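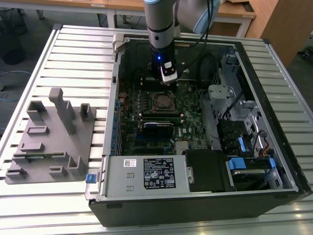 Arm drops out with a force fault when it goes for the CPU lever

Posted by Marcelino Soler
Sunday, February 10, 2019

Hi all! I'm teaching an arm to strip old desktop towers for our recycling shop (Wudside, we're tiny) and I've hit a wall. Memory sticks come out fine, drives come out fine most days. The trouble is the processor. The arm comes down over the socket, the fingers start closing on the lever, and then I get a force limit fault and everything freezes right where it is, with the fingers down in the socket area. It did it 3 times Friday. The last time I hit reset without thinking and the arm drove DOWN a little before it went up, and I heard a crunch. Bent a whole patch of pins on that board. It's scrap anyway, but my hand had been in there a minute earlier, so now I'm spooked.

What I've tried so far: slowed the approach to 25 percent, redid the tool weight setting, swapped the finger tips. No change. I don't want to just crank the force limit up. Any ideas?

Imre Lengyel

Good call leaving the limit alone, please keep it that way! I've chased this same fault on a Harkham cell, and I'd split yours into two problems, the fault itself and that nasty little move on reset.

The fault first. Look at your cable. If it's strapped tight up at the top of the arm, it pulls when the wrist tips over, and the controller reads that pull as the tool touching something. Run the same path in the air, well above the case, with nothing to touch. If the force reading still climbs, there's your answer (mine was reading over 700 grams with nothing under it). Give the cable some slack and re-zero right before each approach.

Then check your height against the real board:

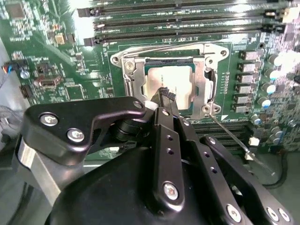 Getting it out of there after a fault

1. Keep your hands out until the drives are off. Off, as in locked out, and a pause doesn't count.
2. Open the fingers first if your controller lets you do that on its own.
3. Jog straight up in tool coordinates at the lowest speed. Don't hit resume. I'd bet your crunch was the arm trying to finish the move it had been told to make.
4. Once it's clear, send it home and re-zero before you run anything.

After that, write a fault routine that clears the old target, so a reset can't pick it up again.

rathnayake

had this too, was a loose finger screw. tighten everything

Marcelino Soler

Imre, it was the cable! Ran it in the air like you said and the reading went up the second the wrist tipped. Moved the strap and I've done 2 boards since with no fault. Checked the screws too, they were tight. Still have to write the fault routine, so for now I'm jogging it out by hand.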